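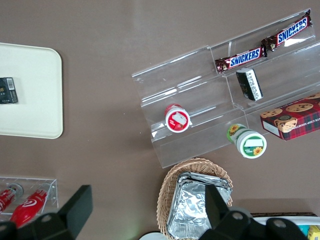 Ashwin Gounder wrote in to ask whether a policy that has only learned from full tables falls apart when it gets an almost bare one. It doesn't, in our runs, though it does get slower. The numbers are further down.

Home Projects Gallery People Contact

Search this site Go

Crowded tables: a short gallery from the Skelton bench

Updated January 25, 2026

Most of the tabletop work at Skelton used to be done with one object on a clean surface. The arm learned to pick the thing up, we moved it a few centimetres, and the arm picked it up again. This went well until we took the same policy to a table set out like a shop counter, where it reached for the wrong packet or stopped halfway down.

So last June we changed how the demonstrations were recorded. The person driving the arm now works on a full table from the first day. Stands, trays and baskets stay out, and the things that are not the target stay out too. We call the method full-table recording, which is a plain name, and the collection that came from it is called Brirnham. It holds 2,210 demonstrations so far. Thenmozhi Kurup and Pallavi Kanaujia drove the arm for most of them and Rekha Iyengar did the training runs.

The display stand layout, with Snickers bars on the top tier and foil trays in the basket. Clear acrylic is the hard part of this one. The edges shine and the flat parts nearly vanish, so the policy has to learn where the shelf is from what is lying on it.

How a table is set

Each layout starts from a written card. The card says which fixtures go out and gives a region for each, but leaves the exact position to whoever is setting up. We tried fixed positions marked with tape for a while and gave it up. The policy learned the tape.

After every ten demonstrations the small items are shuffled. After every fifty the fixtures move as well. Lights are left alone within a session and changed between sessions. The target is named in the instruction, for instance "put the sandwich in the basket", and the same layout is used for several instructions so that the arm can't guess the job from the furniture.

A demonstration is kept even when the driver bumps something on the way, provided the target ends up where it should. One where the target gets dropped is kept in a separate folder and marked. We have not found a good use for that folder yet, but it costs nothing to store.

Fixtures and containers

Baskets are in nearly every layout. They are a useful test of depth, as a woven wall gives the camera plenty of texture but the bottom can look much like the side. Early policies would let go too high. The fix was dull: we asked the drivers to go lower and pause before opening the fingers. Pallavi noticed that the pause had to be at least half a second or it got lost in the smoothing. 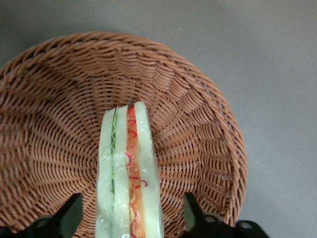

Toy sandwich in plastic film, woven basket, fingers on either side.

Wrapped things deserve a word of their own. Clear film wrinkles differently each time it is handled, and the highlights move when the wrist turns. A policy trained on bare toy food did badly on the same food in film. Going the other way, from wrapped to bare, was much less trouble. We now wrap first and unwrap later if there is time.

What we found

For the main comparison Rekha trained two policies with the same settings. The first had 1,000 demonstrations on clean tables. The second had 500 on full tables. Both were then run on layouts that neither had met, with the same start pose and the same time limit, and the person scoring did not know which policy was loaded.

We ran 295 scored trials in all. On full layouts the second policy did clearly better with half the data, and most of the gain was in going to the right object at the start. Once the fingers were near the target the two were hard to tell apart. On bare layouts the first policy was quicker, and the second one got there on nearly as many tries, which answers Ashwin's question as well as we can for now. It tends to hover. Thenmozhi thinks it is looking for neighbours that aren't there; Rekha thinks the bare table is simply darker to the camera. We have a test planned that should separate the two ideas, using a patterned cloth in place of the clutter.

There are limits. It is one arm, one gripper and one room. Everything we picked up was light enough to lift with two fingers, and nothing was stacked more than two high. The scored layouts were new, but many of the items on them had turned up in the recordings, so please don't read the result as saying anything about items the policy has never met. That is a separate study, and Amparo Cabello is setting it up with the Curkinano group, who have a different gripper and a good deal more shelf space.

Using the recordings

The layout cards can be had by writing to the bench through the contact page. The recordings themselves will go out once the labels have been checked a second time. Two of the instruction strings had their left and right swapped in the first batch, and we would like to know that there are no others. If you set up your own tables from the cards, please tell us which fixtures you used in place of ours, as the stand in particular seems to be hard to get in the same size.

Questions about training settings should go to Rekha. Questions about the driving go to Thenmozhi or Pallavi.

Recent in Gallery
Driver training notes, second version
Letting go too high: release height in woven containers
Ardeleanu visit, bench and workshop
Tape marks and what the policy learned from them
Layout cards, list of changes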